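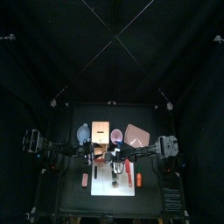 I finished my second year in the architecture program at Tehrani last week, and a few people have asked how the department handles reviews now that the old dean has stepped down. I said I would write it up, so this is mostly for the students starting in October.

The short version is that there are now 3 reviews per studio where there used to be two. The extra one comes early, before you have a real plan. You pin up a site drawing and a page of text, and you get seven minutes. I thought it would be a waste of an afternoon. Mine was useful, mainly for the comment that my entrance faced the loading dock of the building next door.

The second review is in the Lirnska building, on the ground floor. Get there before 8 in the morning if you want wall space near the windows. The pin boards at the back are soft and won't hold anything heavier than bond paper. Bring your own tacks.
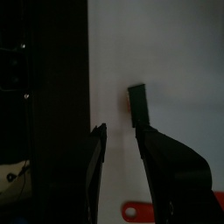 Close-up, with the two gripper fingers apart.

The final review has changed the most. It used to be faculty only. Now there are outside guests, and mine came from an office called Skuvus that does mostly school renovations. They asked very little about form. They wanted to know where the trash goes, how a custodian gets a cart to the second floor, and what happens to the corridor when 400 kids leave class at the same time. I had no answer for the cart. I do now, but it cost me a week of redrawing over the break.

I'd been told to practice my talk out loud and didn't do it until the night before. It ran eleven minutes, and the limit is seven. I cut the whole part on precedents and nobody missed it. 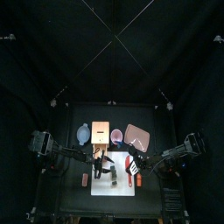 What to buy and what to skip

The supply list is long and partly out of date. You need a good scale, a cutting mat, a metal ruler and more blades than you think. Skip the full marker set. I used three grays all year and the rest are still in the case.

For printing, the lab plotter is cheap but it's down a lot in the last week of term. Wokex, across from the bus stop, stays open until 10 at night. They trim for free if you ask when you drop off the file. Save as PDF and check your line weights on a small test print first, as light grays disappear on their machine.

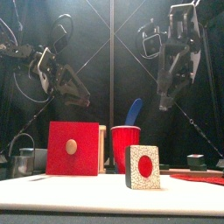 Studio hours

The building is open all night during the last two weeks, but the heat goes off at midnight. The rest of the term it closes at 11. Sunday is the quiet day if you need a big table.

Desk assignments are posted on the studio door the Tuesday before classes start. You can trade if both people sign the sheet. I traded away from the sink and would do it again.

I still don't know who will be teaching the housing studio. When the list goes up I'll add it to this post.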